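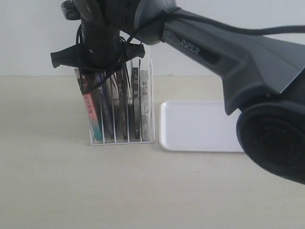
The Pridgate shelving fault was a recurring failure in the book-handling station at the Fendness reading room, in which a robotic arm reported books as delivered while they were still in the rack. It was logged over one summer, beginning in July, and is remembered mainly for how cheerful the error reports were, there being none.

Background

The station was assembled by Pridgate, a small integrator, under a contract with the Fendness library service. Its job was modest. An arm with a two-finger gripper took a thin book from an upright divided rack, laid it on a tray, and later put it back. Scheduling was handled by a software package called Surnum, which also kept the loan records. The sales brochure promised 2000 cycles without human attention. The first human attention came on cycle 7.

The fault

Thin books stored upright tend to lean. When one did, the gripper closed on the edge of a neighbor, on two covers at once, or on a divider. The controller judged a grip by finger position alone, and a divider is a perfectly good thing to hold if thickness is the only question asked. The arm then tugged, let go, traveled to the tray with great care and set down nothing. Surnum recorded a successful loan.

Of 921 logged cycles, the system claimed success in every one. A hand check of the records found several books that had been lent out repeatedly without leaving their slots. One slim volume of poetry became, on paper, the most popular title in the building.

The more serious matter was the tug. A grip on a divider could drag the whole rack across the table, and on one occasion pulled it over the edge. The emergency stop had been mounted on the far side of the arm, so that anyone wanting to press it had to reach past the moving part.

Investigation

Martinelli, the outside firm hired to review the station, issued its report on May 23, 2024. It found no defect in the arm, which had gone exactly where it was told. It blamed the lack of any check at the tray, and spent 700 words on the placement of the stop button. Pridgate's reply described the empty deliveries as "nominal motion with reduced payload."

Changes

A scale was fitted under the tray, the rack was clamped down, and the stop button was moved to the operator's side. Grip force was lowered and the arm now pauses after a short test lift. Surnum gained a status called "unconfirmed," which at last count applied to most of the summer.

See also: False positive; Interlock; Library automation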